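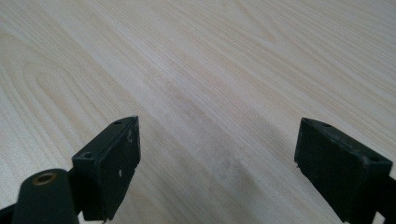 Ewurabena Opoku wrote in to ask whether the Noline oil is worth the extra money over the ordinary stuff from the hardware shop, and whether it turns pale wood yellow. She has a light table she doesn't want to spoil. Fair questions, and I had a tin open already, so this review is partly for her.

Noline is a hard wax oil for indoor furniture. It comes in matt and satin. I bought the matt, in the small tin, and used it on a desk top, two shelves and a bread board. The desk gets the hardest life of the lot, with mugs on it all day and a lamp that gets dragged about.

Preparation took longer than the oiling. The maker tells you to finish with 176 grit, an odd number that I couldn't find in any shop near me. I went over everything with 100 grit and then used the finest paper I had in the drawer. Vacuum the dust off and wipe down with a cloth that doesn't shed. I skipped the wipe on one shelf and it feels gritty.

The oil is thin and goes a long way. Put on less than you think you need, leave it for 10 minutes, then rub off what's left with a clean rag. If you leave it much longer it goes tacky and drags. Two coats were enough for the shelves. The desk had three. Lay the rags out flat outdoors to dry before you bin them, as oily rags can heat up and catch fire.

The smell is mild for the first hour and gets worse overnight. I slept with the door shut. By the third day I couldn't notice it.

On colour, it does warm the wood a little. My shelves are birch and they went from nearly white to a weak straw shade. The Coşkun oil I used before was a good deal yellower, and it kept getting darker over the year. Noline hasn't done that so far, but I only finished the desk in July, so I can't speak for the long run. Try it on the underside first.

Water beads up and wipes off. Tea left for an hour came off clean. Red wine left a faint ring, which went after a light sand and a dab of fresh oil. That is the main thing I like about it over varnish, where you would have to strip the whole top.

The lid is poor. It bent the first time I opened it and hasn't shut properly again, and a skin has formed on what's left. I've moved the rest to a jam jar.

Would I buy it again? Yes for a table or desk. For shelves I'd use something cheaper. I'd give it 85 out of 100, and more if they sort out the tin.

Reviewed 06/09/2022 by Senyo Nutsugah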